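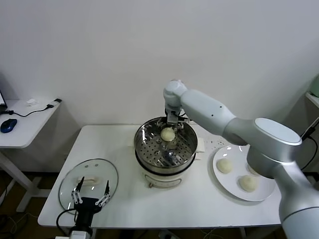
Bun station: steamer, plate and glass lid.

Steps 4 to 6 – Running a batch

I wrote this for the Fendley kitchen crew, so skip the parts you know.

4. Set the lid flat on the left and the plate on the right. I used to stack everything, and the arms hate that.

5. Press Start on the Prindis screen, then step back behind the line.
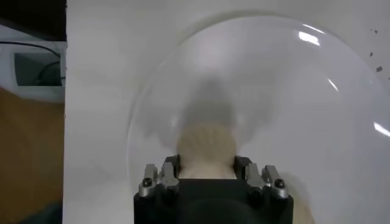
6. Let it finish the whole batch before you reach in, even if you're sure you'd be faster (I usually am!).

Caution: steam. Hit Pause and wait for the green light first.

Note: your shift changes too. You'll spend less time over the pot and more time checking and packing.
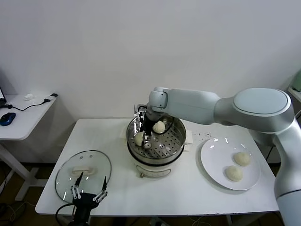
Huamán asked whether anyone's hours get cut. Mine haven't – I just moved to the packing side in March.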